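Speaker notes - open day talk, demonstration hall
Chathurika Marikar, Hosteo
July 24, 2021
Slot: 14 minutes plus questions. Runs before each group goes to the table.

Slide 1. Title

Name, company, title of talk: "Teaching a pick by hand." Leave the slide up while people find seats. Phones to silent. Say where the exits are.

State the scope early. The talk covers how we record a person doing a small handling task, what gets stored, and how that record is used to train the arm at our Ledby site. It does not cover pricing. Questions on pricing go to the front desk.

Slide 2. What the visitors will do today

Each group goes to the table after the talk. One person at a time holds the grippers. Everyone else stands behind the line. A turn is 4 minutes, timed by the operator at the desk. If a turn is going well, it still ends on time.

Order of events at the table:
- operator checks both grippers open and close fully
- visitor takes one in each hand
- operator reads the task aloud
- visitor says "ready"
- operator starts the recording
- visitor does the task, then holds still for a short count
- operator stops the recording

Stress the holding still. The Tirine software uses the quiet stretch at the end to find where the episode finishes. If people wave the grippers or turn around to talk, the last part of the file has to be trimmed by hand.

Slide 3. Why two hands

Most of the published material people will have seen uses one arm. Our tasks are mostly two-handed. A basket is light and slides when something is pushed into it. One hand steadies, the other places. Some people pass the item from left to right before placing it, some do not. Both are acceptable and both go into the set.

Do not tell the group which method is better before they try. We want the spread. Last time the speaker (me) showed a hand-over during the talk, and nearly all of that group copied it.

Slide 4. The table

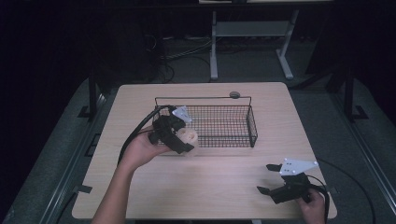 Slide 4: Cup held in the left gripper in front of the wire basket, right gripper open.

Talk over this one for a minute or so. Points to make, in any order:

The grippers are held, and the person's arm does the job that the robot arm does later. The jaws are the same pattern as the ones on the machine. If a person can get a grip on the cup with these jaws, the machine has at least a chance of the same grip. If a person cannot, there is no use asking the machine.

The white triangular plates ride on top of the grippers. Please ask visitors not to hold the grippers by the plates. If one is bent or knocked, the operator has to stop and run the check again.

Cables. Each gripper has one, and each cable needs to hang free on its own side. Crossing the arms is allowed. Turning around on the spot is not. Remind the group that the sides of the work area are raised and have metal edging. Step down, do not slide a foot back and hope.

The cup. It is a poor object for a camera and a good one for a lesson. Pale, slightly shiny, lets some light through. The outline is weak against a pale table. We keep it in the task for that reason. If someone in the group works in packaging they will know the problem already; let them talk.

Expected question: why mesh for the basket? Answer: the customer's baskets are mesh. Arruda uses them on the return line, and the trial was set up to match that line as far as a tabletop allows. Mesh is also awkward in the image, as the next slides show.

Slide 5. What is stored

Keep this short for general groups, longer for engineers.

For each episode we store video, the position of each gripper over time, and the opening of each pair of jaws over time. Everything carries a time stamp from one clock. The task sentence read by the operator is stored as text. Name and age of the visitor are not stored. Voices are not recorded. Someone always asks, so say it before they do.

The March sessions gave us 149 usable episodes. Usable means: both grippers tracked from start to finish, task completed or clearly failed, and no second person reaching in. A failed attempt is kept if the failure is clear. An item dropped outside the basket and left there is a clear failure. An item dropped, picked up, and placed is a success with a correction in it, and those are the episodes we have the least of.

If there is time, read out one line from the log. If not, skip.

Slide 6. The view from the gripper

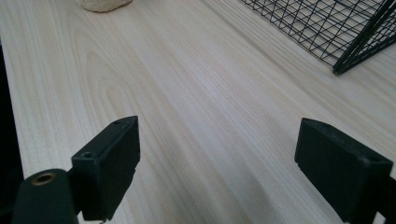
Slide 6: Gripper view. Open jaws over bare table, basket at upper right.

Give the group a moment of silence before speaking. People need to work out which way is up.

Then make the main point of the talk. This is a far narrower view than the one on slide 4. The fingers fill the bottom corners, and most of the rest is table. The basket is only partly inside the picture. So is the beige textured item at the top. A person holding the gripper knows where both of them are from looking across the table. A program given only this view has to manage with a corner of a basket and the lower part of something rounded.

Second point: the wood. A person stops seeing the grain after a few seconds. The training does not. The arched pattern on the left side is strong, and on an early model we saw the gripper line itself up with the grain when it should have lined up with the item. We fixed that in two ways. We moved the starting positions between episodes, and we added sessions on a plain gray board. The board sessions helped more. We kept the wood for the open day, as the customer wanted to see the hard version.

Third point: the mesh. The tabletop shows through the openings. Software that looks for solid shapes tends to find the thick bars at the corner first and lose the thin wires. For placing, that is tolerable. For taking items out of the basket, it is a problem, and we do not show that task today.

Fourth point, for engineers only: the fingers are always in view, and this is on purpose. The gap between them can be read straight from the image and compared with the stored jaw opening. If the two disagree, the episode is flagged. It is a cheap check and has caught a loose connector more than once.

Someone may ask about the brass-colored ring near the left finger. It is a threaded insert, for bolting on attachments. No attachment is used in today's task.

Slide 7. From recording to robot

Diagram only. Walk it left to right: episodes, trimming, check, training, test on the arm.

Say plainly that the arm at Ledby does not replay a recording. Each run starts with the items in slightly different places, so a replay would miss. The model is given the current camera views and puts out the next short stretch of movement, then looks again.

Speed. The arm is slower than a person. Do not soften this. Visitors who have used the grippers will already have a feel for how quick the task is by hand, and they will compare. On the present model the arm takes roughly 2 times as long as a practiced operator for the cup. Soft items take longer, and we do not have a figure I am happy to quote.

Slide 8. What goes wrong

Pick from this list according to the time left.

Closing too early. The jaws shut in front of the item and push it away. Common with the cup.

Catching the basket rim. The lower finger goes under the rim, and the basket comes up with the hand. A person feels the drag and lets go. The arm has no touch sensing in the fingers at present, so it carries on until the motor current limit stops it.

Waiting. The arm stops above the table and makes small movements without going down. We traced a good part of this to long pauses in the recordings, where visitors were listening to the operator. Hence the rule that the task is read before the recording starts.

Wrong hand. The item is nearer the left and the right goes for it. Not counted as a failure if the item arrives in the basket.

Slide 9. Rules at the table

Read these out in full. Every group, including staff.

Roll up loose sleeves. Take off bracelets and lanyards. Fingers stay away from the jaws. Keep the grippers over the table during the recording. If something falls on the floor, leave it; the operator will get it. If you want to stop, say "stop" and put both grippers down on the table. Children may take a turn with an adult standing next to them, at the operator's decision.

Slide 10. Questions

Likely ones, with short answers.

Can it handle glass? Not with these fingers. Softer pads are being tested.

How many episodes does a new task need? It depends on the task, and I would sooner give no number than a wrong one. Refer to the March figure as what was used for this task only.

Is the data shared? Arruda sees the episodes recorded for its own task. Others do not.

Could a visitor's bad attempt make the robot worse? One attempt, no. A whole group doing the same odd thing could, and the check after trimming is there to find that.

Will it be on the line this year? Answer for the trial only. The decision on the line is Arruda's, and I do not speak for them.

Close by handing over to the operator at the table. Leave slide 9 on the screen during the turns, not slide 10. Take the clicker with you - it went home in a visitor's pocket last time. Spare batteries are in the desk drawer.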